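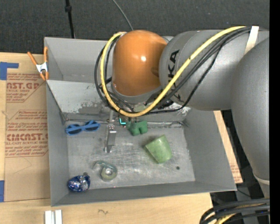 Home About Archive Contact

The odds and ends bin

I finally went through the junk bins over the long weekend. There were 4 of them, and almost 40 things had no business being kept. Dead pens, a charger for a phone I sold in September, one glove.

Sunglasses were the worst. I keep buying cheap pairs and dropping them in with everything else – then I can't find any when I drive. They get their own hook by the door now.

A metal bin beats a plastic tub for this. Scratches don't matter and it wipes out fast.

Filed under: Home, Clearing Out

3 comments

Araceli Villaseñor: What did you do with the glove?

Giang Võ: Hooks never worked at our house. We use a bowl.

Araceli Villaseñor: A bowl is just a smaller bin.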